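Kitchen > The Slow Remodel > Counters

25/02/2024
by Sowmya Krishnan

Quick one tonight, I have bread proofing and a kid's costume to glue. But several of you asked where we are with the counter and the microwave and I keep saying "I'll post", so, posting.

Where we are: nowhere much. The old laminate is still on. The burn mark is still on. The microwave is still living on top of the dresser in the hallway, where it has been since December, and I still carry soup through a doorway with a lip on it. I've spilled it. Dal too. The hallway rug smells like cumin and probably always will.

What has changed is I now know I want green. I went back and forth for months on this. White shows turmeric (I would last one day). Black shows everything else. Gray is what my sister has, and her kitchen is lovely, and I would feel like I was copying her every time I made toast. Green was never on the list until I stood in the back of Bakos in Altombridge waiting for a man to find me a cabinet hinge, and there was an offcut leaning on the wall, all cloudy and swirly like pond water in a good way. Didn't buy it. Thought about it the entire drive home to Uvasbridge. Missed my exit.

So the question since then has been what green does next to everything else I own, which is mostly brown wood and stainless steel. Brown wood because of Grandma's table. Stainless because that's what was on sale.

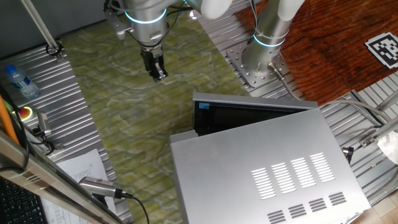 Grandma's table is the thing that can't change. It's dark, reddish, shiny from sixty years of polish and elbows, and it sits right where the counter ends, so whatever I pick has to get along with it. I was worried about Christmas. Red and green, you know? But look at the corner of glossy red-brown wood up at the right there and then the marbled green in the middle, and it isn't Christmas at all. The green has enough olive and yellow in it that it goes mossy. Calms right down. And the silver microwave doesn't fight with either one, it just sort of sits there being silver. I was ready to hate it. I had a whole speech prepared for my husband about hiding the microwave in a cupboard and now I don't need the speech.

On hiding it, by the way. We looked into it. The cupboard idea means somewhere for the heat to go, and if yours has slats on the top like that silver one does, rows of them, you can't just shove it under a shelf and stack cookbooks on it. I know this because I used to keep the bread on ours. Warm bread, nice. Sweaty bread in the bag by evening, less nice. Read the booklet that came with yours for the gap it wants. I lost our booklet in the move and had to find it online, took forever.

The other thing is the door. Ours swings left and the only outlet in the good corner means the door would open straight into the wall. You don't think about which way a door swings until you're standing holding a bowl with nowhere to put it. So either we move the outlet, or the microwave goes on the other side of the sink, or I learn to reach around. My husband votes reach around. My husband does not heat the soup.

I made a paper version. Grocery bags cut flat and taped down where the counter would go, and a box the size of the microwave sitting on it. Left it there a week. Very usefull, I reccomend it to anybody. I walked into the box exactly one time and moved it over and that's where it's going. The kids drew buttons on it.

Money, as people always want to know and I always want to know when I read these. The quote for real stone came in at $3000 with the cutting and the sink hole and somebody to carry it up our steps. I laughed, then I went and sat in the car for a bit. The cheaper way is Troltolance, the printed stuff that goes over what you already have, and for our run that's $900 if I do the sticking down myself. I have stuck down shelf liner. It had bubbles. So that's a consideration.

I have samples of both on the windowsill and I keep wetting them and putting hot mugs on them like a mad scientist. Tea ring came off the stone sample with a wipe. It came off the Troltolance one too but I had to wipe harder. Haven't tried turmeric yet, scared to.

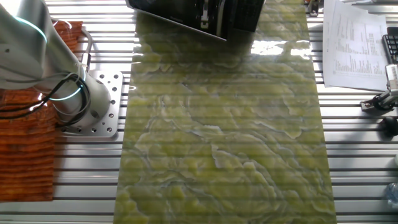
Length is what finally got me leaning toward the one big piece. Our counter is a galley, long and skinny, and every cheaper option has a seam in it somewhere near the stove, exactly where the crumbs go to live. My mother-in-law's has a seam and she cleans it with a toothpick on Sundays, I've watched her. Seeing that green run in a single long rectangle with a polish on it, no join to catch a sponge on, I got a bit weak. I also really like it with the rusty orange-brown of the stack at the left. I've had a can of paint close to that caramel color in the garage since we did the porch and now I'm thinking the inside of the open shelves? Just the backs. Green below, warm orangey backs above, silver bits wherever they fall. Could be gorgeous, could be a seventies dentist. Tell me in the comments which.

Also the silver stripes underneath, the long rails with the dark grooves. I want something like that for the drainboard side. Ridges so the water goes somewhere instead of into my sock. The stone place said they can cut grooves in but it's extra, naturally, and they wouldn't say how much extra until somebody comes to measure. A metal rack would do the same job. I don't need to be fancy about draining a colander.

Things still to sort out before I sign anything:

The sink. It's staying but it has a chip.

Which edge. Square or rounded over. I have a toddler whose forehead is at exactly counter height so, rounded.

Where the kettle goes if the microwave takes the good corner.

Whether the old laminate comes off in one go or whether we find something horrible under it. The neighbors found newspaper under theirs. We'll find mice, knowing us.

The measuring person is coming the week after next and I've promised to have the counter cleared, which means finding a home for 2 fruit bowls, the mixer, a jar of pens, and whatever's in the biscuit tin that rattles. If anyone has lived with green for longer than a year please write and tell me if you got sick of it. I did paint a bathroom yellow once and I lasted four months.

Ok bread is over the top of the pan, going.

We use cookies to remember your settings and see which posts get read. By continuing to browse you accept this. Get new posts by email: enter your address to subscribe.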